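Against the Drawer Full of Little Rectangles

By Bujar Vasić
Feb 19, 2022

My cousin in Kelimville owns a folding board. It is a hinged plastic thing made by a firm called Ferno, and it flaps open and shut over a t-shirt like a book trying to eat a napkin. She got it in December, from a husband who has since learned to shop from a list, and every t-shirt in that house is now the exact size of a hardcover novel. They stand on end in the drawer, spines up. You could alphabetize them.

I have nothing against my cousin. I do have something against the drawer.

For 20 years I have folded t-shirts the way my mother did, which is to say on a bed, badly, while listening to the radio. Sleeves in, bottom up, on to the pile. The result is a soft lump with corners. It goes into the drawer on its back, under other lumps, and when I want one from the bottom I dig for it like a dog. I'm told this is inefficient. I have been told so by two separate people in the past month, one of whom was standing in my bedroom at the time and had only come upstairs to find the bathroom.

The case for the upright fold is that you can see everything you own. I tried it for two weeks, and I could. I could see the gray shirt from the Catanwood half marathon, which I entered and did not run. I could see three nearly identical blue ones bought in a mood. It was like having my past read aloud to me every morning before coffee. A pile is kinder. The pile shows you the top shirt and keeps its opinions about the rest to itself.

Then there is the matter of time. The upright fold, done by hand, wants the shirt laid flat and face down with every wrinkle chased out to the hem. It is folded in thirds the long way, then in half, then in thirds again, and then you stand it up to see whether it falls over. Mine fell over. The article I was working from, on a site called Beyene, said a shirt that falls over has been folded without attention. I had given that shirt more attention than I gave my taxes.

What I will concede is the bed. All the folding people agree that you need a large clear surface at a decent height, and most of them recommend a table, and most of them are wrong. A table is hard and slippery and has mail on it. A bed with the sheet pulled more or less straight holds a shirt by friction. Cotton grips cotton. You can put one down, go off to look for the other sock, and come back to find it where you left it.

The trouble is that a t-shirt has no interest in being flat. You lay it out with the best intentions and one sleeve goes under, and there's a roll of fabric by the neck that moves to the other side when you press on it. Printed shirts are worse. You get a wrinkle through the lettering and suddenly you own a souvenir of the West Cpast.
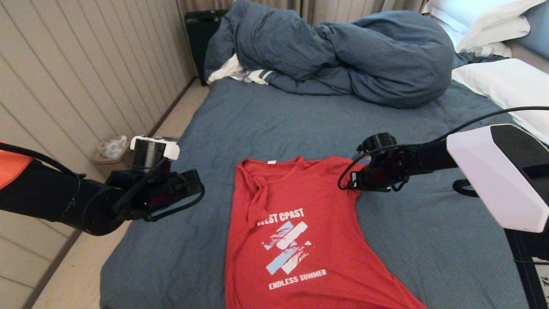 And a shirt that says ENDLESS SUMMER deserves better than to be filed. I feel strongly about this. Somebody stood in a shop and picked red, and something like palm fronds, and a promise no month of the year can keep. Fold it into a hardcover novel and all that shows is a strip of plain red, like a folder at the dentist's. Throw it on the pile face up and the first thing you see in February is a beach. I know which drawer I would rather open in the dark at six in the morning.

My cousin says I could simply fold with the picture out. She says the board does that, if you put the shirt on it the other way up. She has offered to lend me the board for a weekend, and I have said I will think about it, and she knows perfectly well what that means. Her children, I notice, keep their shirts on the floor.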